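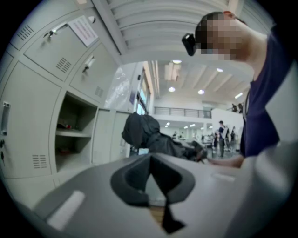 ## Locker 214

Lukian Hrynyshyn had been given the wrong key. The tag said 214, but it wouldn't turn, and the woman from Wikley had already gone back downstairs.

He looked at the notice on the door again. It said, he knew, what it had said in December: lockers to be cleared by 2/20/24, anything left would go to Petholm. He had signed for one coat, one pair of boots and a tin. He wanted the tin.

He tried the key upside down. He tried it in the next lock along, feeling foolish, and it went in and stuck. Someone was walking about below.

"You're 111," the woman called up. "They swapped the tags."

"Which one's 111?"

"The one that's open."
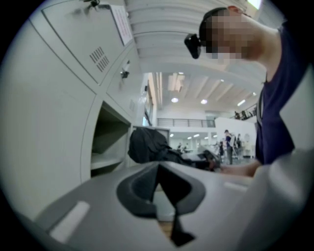 He put his hand in to the back anyway and felt along the shelf. Dust, and a cold screw head. Janjua had worked the last shift – he might have taken it home to keep it safe, or he might have taken it home.

Lukian wiped his fingers on his trousers. There had been 200 pounds in the tin and a photograph of his mother. He went to the railing and asked if she had a number for Janjua.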